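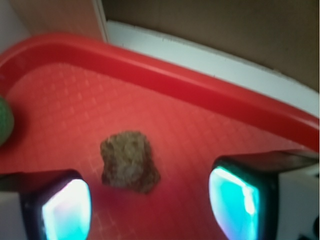 Photo: Osto community uploads

Small brown lump on my red serving tray – food, rock or something worse?

Posted in Kitchen & Cleaning by condanbridge_renter
Friday, January 29, 2021

Found this on the red plastic tray we keep on the counter for fruit and odds and ends. It's the size of a fingertip, tan and olive and darker brown, rough all over, and it looks crumbly. The floor of the tray has that grid of tiny raised squares, so dirt does collect there, but this is a lot bigger than dirt. My roommate says it's a dropping and wants to throw out the tray. I don't buy it, but I don't want to eat off it either. Do I need to toss a tray I paid 5 dollars for at the Ratevness flea market?

3 replies

lacroix_street_cook
I doubt it's a dropping. Mouse droppings are small and dark, more like a grain of rice, and you'd rarely get just one. Yours is lumpy, narrow at the top, with a bit sticking out at the bottom right. Could be dried food, could be a bit of rock. A photo won't settle that and I'd be wary of anyone who says it does.

Put on a glove, pick it up with a paper towel and drop it in a cup of warm water. Dried food will usually soften if you give it time, a stone won't. If you find more of them along the wall or behind the stove, then listen to your roommate.

grumbles83
throw it out, trays are cheap

sinkside
Don't throw it out. It's plastic, it washes. Dish soap, hot water, and an old toothbrush for the grid, going both directions so you get all sides of the squares. Do the inside of the rim too, where it meets the floor.

I'd skip the "miracle" tray sprays. I tried one that claimed to be 1000 times stronger than soap (stronger at what?) and it left a film I had to wash off with – soap. If you want to disinfect after, use whatever you already have that's labeled for kitchen surfaces, follow the label and rinse well.

Also check the green thing over by the rim. I can't tell from the picture if it's produce or a ball, but if it's something you eat, wash it before it goes back.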